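Progress report to the Asadi Fund
Project: Vundlow
Prepared by Ysaline Pichon, 22 May 2022

Dear Marisa Pace,

Thank you for the second payment, which arrived in our account without delay. In this report I explain what we did with the first part of the grant, what is not yet done, and what we would like to change in the plan. Rezaul Karunaratne has checked the spending part and Elaheh Kordestani has read the whole text.

1. Where the company stands

At the time of our application, Vundlow was a result of one weekend competition and a set of slides. The idea was a service where small workshops can rent their unused machine hours to people who make products in small series. Now we are registered as a company, we have a bank account, and we have signed the founders' agreement. The agreement took more time than we planned. We had different opinions on what happens with the shares if one founder leaves in the first year. We finally agreed on a vesting period with a cliff, and the lawyer advised us to write also what counts as "leaving". I can send you the document if you wish.

Sepehr Esfahani joined us as the fourth founder. He was our mentor at the competition, and he had before a company of his own, Falline, which he closed. He is responsible for sales to the workshops.

2. Customer interviews

In the application we promised 60 interviews. We have done all of them, but the division is not the one we wrote. We wanted half with workshop owners and half with makers. Owners are difficult to reach by e-mail and they do not like to make an appointment. Sepehr started to visit them in person early in the morning, and from that point it went much better. Still, the makers are the larger part of the sample.

What we learned, in short:
Owners are less worried about damage to the machine than we expected. They worry about a stranger who needs help all day.
Makers want a fixed price before they come. An hourly price makes them nervous, especially the first time.
Both sides asked who pays if the material is wasted. We had no answer in the first interviews. Now we have a draft rule, but it is not tested.

3. Pilot

The pilot started with six workshops, all in Plornlow and the villages near to it. Five are still with us. One owner stopped after the second booking, and he told Rezaul that the paperwork was too much for the money he received. We agree with him. The booking form had two pages and it is now one page.

The income from the pilot is small and I do not want to present it as more than it is. We take a commission of 30 percent from makers' payments only in theory, as during the pilot we return most of it to the owners as a bonus. We will stop the bonus in September and then we will know if the owners stay for the normal conditions.

4. Product and website

The first version of the website was built by Elaheh with a ready-made template. It has the search by machine type, the calendar, and the payment by card. The insurance step is still done by hand, by e-mail, and it costs us many hours each week. To connect it with the partner's system is the main technical task for the next period.

We also prepared the pages for the different product categories. The page for small parts and desk items is online since last week.
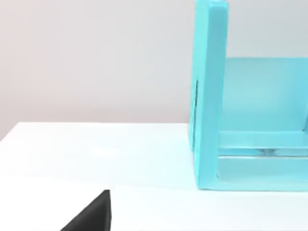 Category artwork, desk items: computer rendering, turquoise holder on white tabletop.

The texts on these pages were corrected by a native speaker and we will do the same with the e-mails which go out automatically.

5. Budget

The legal costs were higher than planned, for the reason in part 1. The travel costs were lower. We have not used the line for the trade fair, because the fair was moved to another season. We ask for your permission to use this money for the insurance connection. The total of the budget does not change. Over 100 people are on our waiting list of makers, and we cannot invite them while each booking needs so much work by hand.

6. Next period

Rezaul will finish the contract template for new workshops. Elaheh will work on the insurance connection, if you agree with the change above. Sepehr and I will look for workshops outside Plornlow, first with metal machines, as this is what makers ask for most. I will also prepare the numbers for the next investment round, but we do not plan to speak with investors before we have results without the bonus.

Please let me know if you need the receipts on paper or if the scanned copies are enough.

With kind regards,
Ysaline Pichon
for the Vundlow team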